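Bandora Block Association
Minutes of the regular meeting, January 23, 2026

I took the notes again, so if something sounds off, blame my handwriting and email me before the next one.

We got going a few minutes late while people hunted for chairs, and we had 27 people signed in, pretty good for a cold night! The minutes from last time were read and approved with one fix (I wrote Grilska Street when I meant Grilska Court, sorry).

Leaf and brush pickup. The city skipped Grilska Court twice in the fall and the piles are still sitting there. One neighbor has called and got a ticket number both times, and that was the end of it. We agreed to send one letter from the whole association with all the addresses on it. I'm writing it this week. If your pile was missed, send me your house number.

Speed bumps. Oh boy, this took most of the evening. The petition for Zusbridge Road has 47 signatures, and the folks living at the bottom of the hill want the bumps yesterday. The folks at the top would like them somewhere other than in front of their driveways. I can see both sides (I live in the middle). Somebody asked if we could try the rubber kind that bolts down, and that got a lot of nods. Motion to ask the city for a price on the rubber ones before we turn in the petition. Passed, with 2 against.

Block party. We're holding it in May again, same stretch of road, and the street closing form is already in. Pálfi Bakery will do the rolls at last year's price, hooray! We still need a second grill and somebody with a long extension cord. There was a longish talk about whether to have the band back. I loved them, but they were loud and they played past nine, so we'll ask them to start earlier and set up at the other end.

Garden plots. There are nine plots and every one is spoken for, with a waiting list going. If you're giving yours up, please say so soon so the next person can order seeds. The hose by the gate has split again and I'm picking up a new one. The compost bin lid is missing. If it blew into your yard, we'd love it back.

Money. Dues are coming in slowly, roughly half so far. Cash or check is fine, and you can drop it in my mailbox.

New business. A request for a dog bag station by the Zusbridge Road steps. Everybody liked it, and I'm finding out what one costs.

Motion to adjourn, seconded, and we stacked the chairs.

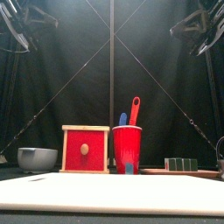
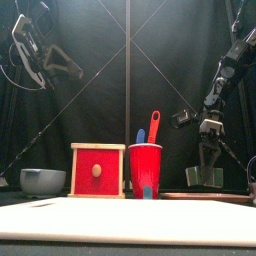
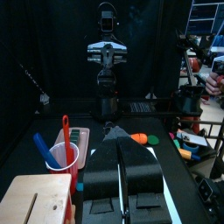
Can renters vote at the meetings, or only owners?
Renters can vote the same as owners, one vote per household, as long as the dues for the year are paid.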